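Fruit Sorting by Remote Control: Gallery from the Loltden Bench

Posted 7 November 2020
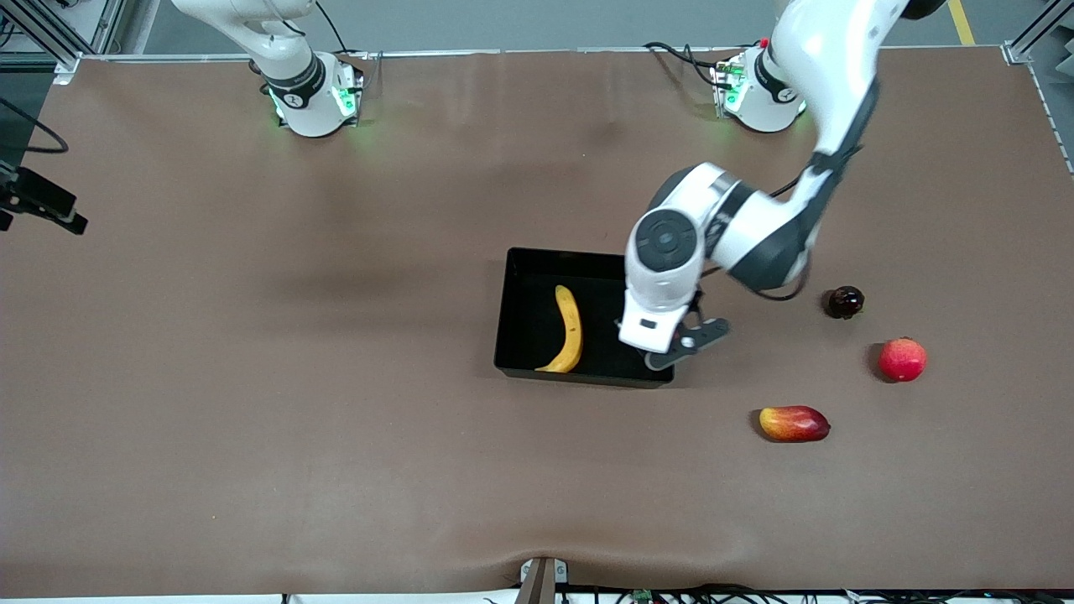
We spent most of the fall teaching our two-arm bench to put fruit into a tray. An operator moves a pair of hand controllers, the arms copy the motion, and everything gets recorded: joint positions, gripper opening, and the view from each camera. One recording from start to finish is one demonstration. The project is called Lucero, and the fruit task is the first one we have taken all the way from an empty data folder to a trained policy.

The final set has 528 demonstrations. We recorded 715 and dropped the rest, mostly for dropped fruit, late starts, or an operator stopping halfway to fix their grip on the controller.

Notes on the setup and the task

Tray and banana. The task allows one arm or both. With the fruit to the right of the tray, operators used the robot's left arm and left the other one parked out of the way. The banana is the easiest piece to pick up across the middle and the hardest to set down neatly, as the ends catch on the sloped walls of the tray.

Apple. Round fruit rolls if one finger touches before the other. Operators were told to come straight down, stop, and close slowly. New people needed a good deal of practice before their apple picks were worth keeping.

Mango. We ask for a grip across the short side. Early on, two operators did it lengthwise and two did it crosswise, and the policy trained on that mix would hover and pick neither. We rewrote the instructions and recorded the mango part again.

The small dark fruit. Its shiny skin gave the depth camera trouble, so the policy uses color images only. The operators had no problem with it.

Mat. Plain brown, chosen after a patterned one made the fruit hard to pick out in the overhead view. It creases near the front edge. We smooth it at the start of each session and otherwise leave it alone.

Controllers. The first pair, from Zolberg, had a noticeable delay when opening the gripper. We moved to the Braltomov pair in January and threw out everything recorded before that. None of it is in the 715.

Resets. After every demonstration the operator takes the fruit out by hand and lays it down in a new arrangement. There are 6 layouts on a printed card, and people are free to shift each piece a little from where the card puts it. Resetting takes longer than the task for anyone with experience.

Training runs. The first policy was trained on 414 demonstrations. It handled the apple well and often let go of the banana too early, with the gripper still above the rim. Most of the demonstrations added after that were banana placements.

The next task on this bench is taking the fruit back out of the tray. Recording uses the same controllers and the same camera positions.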